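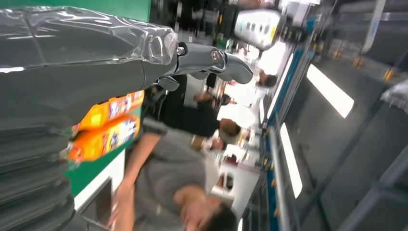
Search this site Enter keyword Go

Ekholm Names Sze-wing Liu to Lead Public Service Programming

April 18, 2025

Ekholm, the regional public broadcaster, announced the appointment of Sze-wing Liu as Director of Public Service Programming. Ms. Liu succeeds Henrik Thiele, who stepped down in February after 15 years with the organization.

In her new role, Ms. Liu will oversee local news, children's programs and the documentary unit, with a staff of 119. She joins Ekholm from the production company Dodard, where she was head of factual programs.

"Viewers across the region rely on us for news that is produced close to home," said Torben Reinholz, Chair of the Ekholm Board. "Ms. Liu has shown that she can run a large program department and protect its editorial independence."

Ms. Liu will also take charge of the renewal of Ekholm's agreement with the transmission company Barker, under which 40 local relay stations carry the evening news. The current agreement remains in force while talks continue.

Weidong Qin will continue as Deputy Director and will be responsible for the daily schedule until Ms. Liu takes up her post.

Media contact: Hartmut Petersen, Ekholm Press Office, extension 183

Filed under: Broadcasting, Appointments, Public Media

Contact us | © 2025 Ekholm. All rights reserved. | Back to top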